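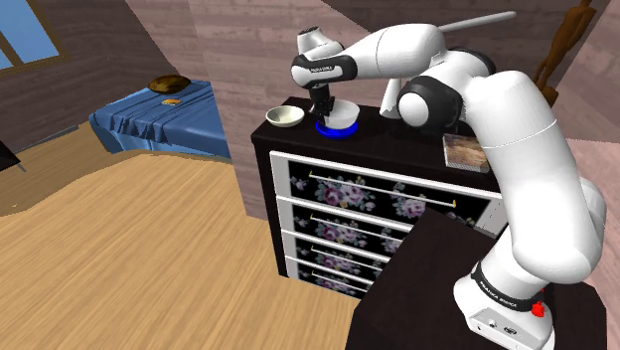

Page last modified: Apr 11, 2019

4.2 The bowl task in the furnished bedroom

We come now to the part of the evaluation that took us the longest and that we enjoyed the most, namely the household tasks that ship with the Plallum simulation kit. Readers will remember from Section 3 that Plallum is sold by Distomov as a ready-made package: a set of furnished rooms, a set of objects that can be picked up and put down, and a model of a commercial seven-joint arm with a parallel gripper. The buyer brings a controller and, in principle, nothing else. We wanted to see how far that promise holds for a small lab like ours, with one workstation and not a great deal of patience for installation scripts.

Figure 6. The bowl task in the bedroom supplied with Plallum. The gripper fingers straddle the rim of the white bowl, which stands on the blue ring marker on top of the dresser. A second, cream-colored bowl to the left has no marker.

The kit offers 16 rooms in the edition we bought, and we chose the bedroom in Figure 6 for the detailed study after trying our hand at several of the others. It is a pleasant place to work in, if one may say that of a simulation, with its sloping ceiling and its wooden floor and a bed under a rumpled blue blanket. More to the point, it puts the target on a piece of furniture that has a good deal of visual detail of its own. The dresser has a glossy black top, and the drawer fronts carry a floral print in pink, purple and green. We had expected the flowers to trouble our detector and they hardly did. The glossy top troubled it a good deal more, and we spent the better part of a week on thresholds before we were satisfied.

The blue ring deserves a word, as it caused some discussion among us. In Plallum a ring of this kind marks a location that belongs to the current task, and it can be switched off in the room settings. The manual recommends leaving it on while a controller is being set up and turning it off for any scored run. We followed that advice, and we would urge other buyers to do the same, for a controller that learns from camera images will very happily learn to look for a bright blue halo and will then be quite lost without one. Our first batch of results had to be thrown away for exactly this reason - a painful afternoon, but a useful one.

The robot base is mounted on a dark table in front of the dresser, so the arm has to reach up and over before it comes down to the bowl. This arrangement is fixed in the version we tested. Distomov told us that movable bases are planned for the August release, and we look forward to them, because the reach from the table is long enough that some wrist angles are simply not available. With the standard planner the approach to the white bowl succeeded in 14 of the scored runs, and the failures were nearly all of one sort: a finger touched the rim on the way down and pushed the bowl sideways. Lifting the approach height by a small amount helped, and we kept that setting for everything reported in Section 5.

For comparison we built the same task in Böttcher, the open toolbox that many groups already use, working from the Skultau object set. The physics of contact between finger and rim felt very similar in the two systems, and we would not choose between them on that ground. Where Plallum earned its price was in the time saved on furnishing. Our Böttcher bedroom took 8 working days to put together and was still a rather bare affair at the end of it, whereas the Plallum room opened on the first morning with its bedding, its window and its odds and ends already in place.

We do have complaints. The room files are large and slow to load, and the error messages are written for people who already know what went wrong. Object names are also not consistent between rooms, so a script that asks for a bowl in one may find nothing by that name in the next. Support answered our questions kindly and usually by the following day, and two of the naming faults we reported were mended while this paper was being written.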